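Reading Room Forum > General Fiction > Book blurbs that give away the plot

Thread: Should the back cover tell you about the big turn?
Replies: 9 Views: 1,337

marlpit
Posted Aug 23, 2023

I just finished The Ferry Clerk, the new one from Piras, and I'm annoyed at the back cover. The main character finds out her brother is alive. That happens on page 212 of 407. It's on the back cover in the second sentence. I spent half the book waiting for her to catch up with me.

Is this normal now? I don't remember blurbs doing this when I was younger. I'd like to know if other people read them first or skip them.

tollgate_9

I read it in July. I'd say the brother being alive is the premise. Everything good in that book is what happens after he comes home and can't stand any of them. If the blurb stopped at "a woman sells ferry tickets and misses her brother" I would have left it on the shelf.

marlpit

A premise doesn't start halfway through.

tollgate_9

It does in a slow book. The first half is setup and it's long. I would have cut 60 pages from it.

Oxbow Reader

I skip all blurbs. I go by the first page and whether I liked the author's last one. The library puts a plastic cover on everything and the sticker usually hides half of the text anyway.

On this book, I agree with marlpit. I didn't know about the brother and the scene at the ticket window worked on me. I had to put the book down for a bit.

quillback

I used to write cover copy for a small press (not Piras). You get a summary, sometimes the manuscript, and a limit on words. Sales wants the hook in the first two lines. If the hook is on page 212, it still goes in the first two lines. The author can object, and some do. Most of them are worn out by that stage and sign off on it.

We had a rough rule that anything in the first quarter was fair game. We broke it often.

marlpit

Thanks, that's useful. Did the author ever win?

quillback

Twice that I remember. One of those sold badly and we heard about it for a year.

Sedgeway
List of recent ones, since people are asking in the other thread. I've kept it to how much the cover tells you and left out the endings.

1. The Ferry Clerk (Piras). Gives away the brother. Already covered.

2. Low Orchard (Dillar). Says the farm is sold. The sale happens in the last third, but you can guess it by chapter two, so I didn't mind. Good book. The aunt is the best thing in it.
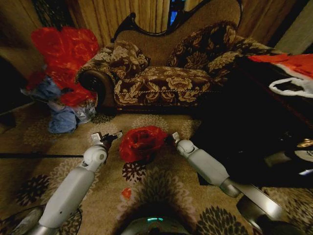
3. A Winter's Notice (Atel). The blurb is all quotes from other writers and tells you nothing. I thought it was going to be a comedy. It is about a man who loses his job and then his house, and it takes 721 pages.

4. The Salt Ledger (Dillar again). Fair blurb. Stops at the letter arriving, and that's in chapter one. This is how I'd like them all to be done.

5. Half a Year in Corrin (Suvix). Names the person who set the fire. I wrote to Suvix and got a form reply. The paperback is due in September and I'd wait for it in case they change the text.

tollgate_9

Low Orchard having a good aunt is the only thing on that list I'd argue with. She talks in speeches. Nobody in her family ever interrupts her, and they're supposed to be a loud family.

Also the fire in Corrin isn't a mystery. The narrator tells you who did it by the end of chapter three.

Sedgeway

She tells you who she thinks did it. She changes her mind later and then changes it back. If you know from the cover that she's right, that whole middle part goes flat.

tollgate_9

OK, I'll give you that one. I had forgotten she changes her mind.

Oxbow Reader

The aunt interrupts herself, to be fair. I liked her. I agree the dinner chapter is too long.

fennimore

I'm on the other side from most of you. I read the blurb, and then I read the last page, and then I start the book. I've done it since school. I enjoy it more when I'm not racing to find out. The Ferry Clerk was fine that way. I paid more attention to how the mother behaves before she knows, and there are a lot of small things there that I think I would have missed.

marlpit

I can't do that but I can see why it works for you. The mother is very good. The part with the coat is the best page in the book for me.

My problem is still that you get to choose. You turn to the last page on purpose. With the cover it's just there when you pick the thing up.

quillback

That's a fair point – though you did turn it over.

marlpit

I turned it over to see the price.

Sedgeway

If anyone has read other Suvix titles from this year, post them and say how far in the spoiled part comes. A page number is best. I read on an e-reader half the time, so a chapter is fine too.

fennimore

I have two from the spring. I'll look them up when I'm home. One of them is a reissue with the old cover text, and from memory it was much shorter than what they print now.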